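手持ちグリッパーで集めたデータをソフトに食わせる前の小ワザ集(作業台まわりのコツつき)

こんにちは、Jorov工房のメモ帳ページです。今回は木工でも台所でもなく、うちの作業台でやっている「手で持つグリッパー」の記録と、そのあとのソフト側の話をまとめました。去年の11月から書きためていたものなので、順番はバラバラです。すみません!

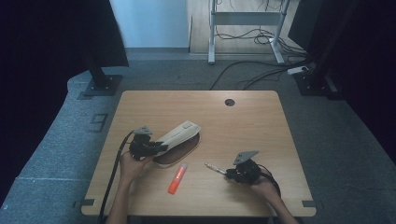
■ 1. 机の上は「その作業で使うもの」だけにする

両手にグリッパーを持つと、もう何も片づけられません。だから持つ前に片づける。当たり前なんですけど、私は何度もやらかしました(マグカップを置いたまま録り始めて、学習した動きがなぜか毎回そこを避けるようになったことがあります)。

蛍光ペンくらいの小物でも、置くなら置く、どけるならどける、と録る前に決めておくと後がラクです。途中で気が変わったら、そこで別のフォルダに切り替えます。あとから混ざったものを分けるのは本当に面倒!

■ 2. マットを一枚敷くと、検出がぐっと安定する

明るい木の天板にクリーム色のものを置くと、うちの検出器は輪郭をよく見失いました。そこで焦げ茶の楕円マットを下に敷いたら、しきい値をいじらなくても拾うようになったんです。パラメータを三日いじった私の時間を返してほしい……。

マットを選ぶときは柄なしで、照明が映り込まないものを。縁の色が違うマットは、縁だけを物体として拾うことがあるので、最初の数枚でマスクを確認しておくと安心です。

■ 3. 天板の角にテープで目印を

手前の角に黒っぽいテープを小さく貼っています。机がずれたかどうかは、録画の一枚目を開いて前回の一枚目と重ねればすぐわかります。うちではこの重ね合わせをスクリプトにして、ずれが大きいと録画を始められないようにしました。最初は警告だけ出していたんですが、私は警告を読まない人間なので……。

テープは貼り直すと位置が変わります。はがれてきたら、貼り直した日をメモに残して、キャリブレーションも取り直し。ここは手を抜かないほうがいいです。

■ 4. ケーブルは手首の外側へ逃がす

グリッパーの後ろから出るケーブル、短いと引っぱられるし、長いと物に当たります。私は腕の外側に沿わせて、机の手前から下へ落とす派です。右手は手首の上に軽く輪を作っておくと、ひねる動作のときに突っぱりません。

ソフト側の話をすると、ケーブルが引っかかった瞬間って、手先の速度にトゲみたいな山が出るんですよ。平滑化で消したくなりますが、私は消さずに印をつけて、その区間を人の目で見ることにしています。平滑化で隠すと、手がゆっくり変なほうへ流れる動きだけが残ってしまって、そっちのほうがタチが悪い。

■ 5. 左右の時計を合わせる

両手の作業でいちばん泣いたのがこれ。片手で物を押さえて、もう片方の手で細い金属の棒を近づける、みたいな動作だと、左右の記録が少しずれるだけで「押さえる前に突く」データになってしまいます。

対策は簡単で、録り始めに両方のグリッパーを同時にカチッ、カチッと2回閉じるだけ。あとは開閉の値の山を左右で合わせます。映画のカチンコと同じですね。これを覚えてから、手作業での補正はほとんどしなくなりました。

■ 6. 良い回だけ残す、は危ない

うちの整理ソフト(Donderanceという名前をつけた自作の小さなツールです)には、いま2476本の記録が入っています。そのうち303本には「やり直しあり」の札がついていて、最初はこれを全部捨てるつもりでした。

止めてくれたのが友人のArvo Pesonenさん。つかみ損ねてから持ち直す動きが入っていないと、ロボットは一度失敗したところで固まるよ、と。半信半疑で残して学習させたら、たしかに持ち直すようになりました。くやしい! 札だけはちゃんとつけて、割合を後から変えられるようにしておくのがおすすめです。

■ 7. 動作の名前は最初に決める

「置く」「戻す」「そっと置く」「おく」。これ全部、同じ動作に私がつけた名前です。283本を手で直しました。自由入力をやめて、選択式にしてください。お願いします。

名前の一覧はテキストファイル一つで十分で、録画ソフトも学習用のスクリプトも同じファイルを読むようにしておくと食い違いません。新しい名前を足すときは、そのファイルに一行足すだけです。

■ 8. 計画ソフトに渡す前に、逆再生で見る

地味だけど好きなコツ。手先の軌道を逆再生すると、普通に見ていて気づかない「変な寄り道」が目立ちます。手が机の縁の近くまで下がっている回なんかは、人の腕なら平気でも、計画ソフトに通すと衝突扱いになったりします。天板の高さは少し厚めに登録しておくといいですよ。

■ おまけ:保存先の話

録った日のうちに別のディスクへ写すこと。圧縮はあとでいいです。私は深度データだけ圧縮の設定を間違えて、一日分をざらざらにしたことがあります。設定ファイルも記録と同じフォルダに入れておくと、半年後の自分が助かります。

次は、隣の部屋のAaltonen棚(と呼んでいる自作の棚)の整理と、ラベル印刷を自動にした話を書くつもりです。検出器の設定ファイルが見たいという方は、コメント欄に書いておいてくださいね。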